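Umurik Letters: README

Tue 24 March, by the maintainer
Print this page | E-mail this page

# Umurik Letters

Hi, and thanks for looking in! I've been typing up the letters pages of small poetry magazines for years now, and this repository is where they finally live in one place. It's plain text plus one table, so you can open it in anything.

## What's in it

- 1,112 letters to the editor, one file each
- 1,058 of them signed (initials count as signed)
- 267 that quote a poem in full or in part
- `letters.csv`, with magazine, issue, signature and first line

The letters come from three magazines: Grindosari, Dusport and the Politis Quarterly. Dusport is the fun one – its readers argued over a single sonnet for four issues and then went back to complaining about the postage.

## How I typed them

I kept the spelling as printed, even when it hurt. Line breaks in quoted verse are marked with a slash. Where the ink had gone I put `[?]`, and please don't guess at those in a pull request unless you have the issue in front of you.

## Known problems

Roughly 40 of the Grindosari letters have no issue number, as my copies came without covers. Two Politis files have the same first line (different letters, same grumpy reader) so don't use that column as a key.

## Next

I'd like to get the book reviews started in May. The column names might change when I do – I'll note it in `CHANGES.md`.

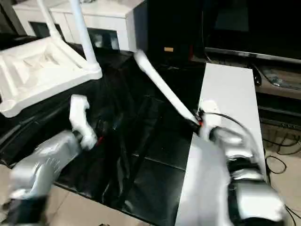
White rod held in the right gripper, over the black mat.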